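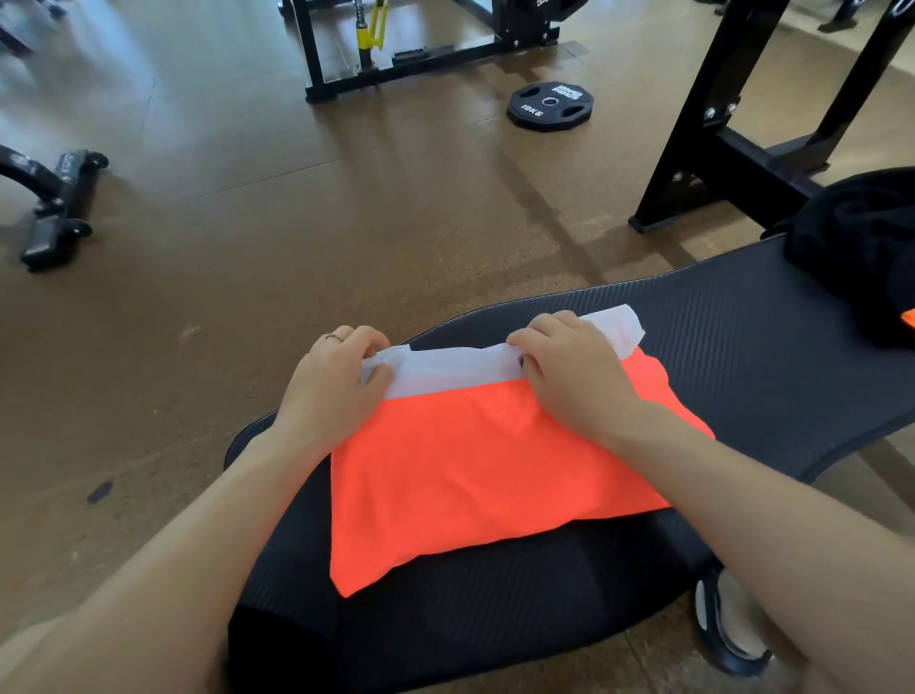
Kolter Coffee Brings Back Its Maple Chestnut Latte, and This Year There's a Cold One Too

PRENDEN — Kolter Coffee is putting its maple chestnut latte back on the board this September, and the staff could not be happier to stop answering the question "is it back yet?" The drink returns to both shops, on Witkowska Street and at the Prenden train station, starting at 6:30 in the morning.

Last fall the two shops poured 3,259 of them before the syrup ran out in the middle of November. The syrup is still cooked in the back kitchen on Witkowska Street, with roasted chestnuts, dark maple syrup, a little salt and no coloring at all.

"We made 93 test batches the first year, and I drank some of every single one," said Janka Trnka, head of drinks at Kolter. "This year I only wanted to fix one thing, the sweetness, so we pulled the sugar back and let the chestnut come through. I love it — I really do!"

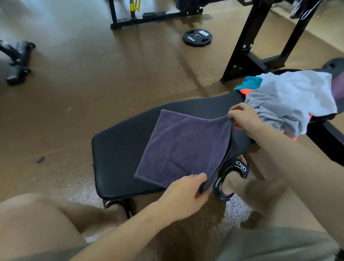
New this season is an iced version, shaken with oat milk and topped with cold foam. It came out of a staff contest in August and won by a mile. There will also be a chestnut scone, baked each morning by Dradura Bakery next door, for as long as the tray lasts.

"People have their own fall drink and they get very attached to it," said owner Ludmila Doležal. "Someone comes in wearing a big scarf when it's still eighty degrees out, orders the hot one anyway, and I think that's wonderful."

Both lattes come in small and large, hot or iced, and can be made decaf. Customers who bring their own cup get the large for the price of the small through the end of October.

Print this release
E-mail this release

Recent releases
Station Shop Now Open Until 8 p.m.
Dradura Bakery and Kolter Share a Summer Menu
Cold Brew by the Jug Returns
Kolter Is Hiring Weekend Baristas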